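Isavach moves juice range to not-from-concentrate

Juice producer Isavach will switch four products in its chilled range from concentrate to not-from-concentrate fruit, starting with the December production run. The apple, pear, white grape and sour cherry juices are affected. The orange and pineapple lines stay on concentrate.

The change follows installation of a second pasteurizer at the company's Tananent plant. The unit is a tubular heat exchanger with a holding time of 16 seconds, followed by aseptic filling. Juice is pressed on site, held in chilled tanks under nitrogen and blended to a fixed sugar-to-acid ratio before heat treatment. No sugar, water or preservative is added.

"Pressed juice varies more from one delivery to the next than concentrate does," said Mayu Nakajima, production manager at Tananent. "Blending takes care of most of it. Color will still shift a little through the season, mainly in the pear."
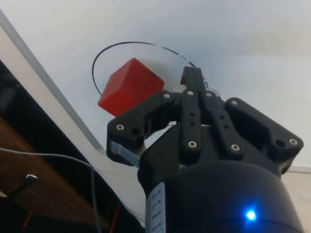 Photo: Isavach

Tank capacity at the plant now stands at 691 cubic meters. Fruit for the new lines comes from growers under contract in the Nomura district, with windfall fruit excluded from the specification — a condition the company already applied to its baby food purees.

Packaging is unchanged for the one-liter carton. The small bottle gets a wider neck and a new cap with a tamper band. Unopened shelf life under refrigeration will be shorter than for the current products, and the date will be printed on the shoulder of the pack.

Distributor Jistirero will supply the juices to 1,067 stores. Masanobu Sekiguchi, who heads its chilled drinks category, said remaining stock of the old recipe will be sold through before the new cartons reach shelves. Item numbers and barcodes will change at the same time.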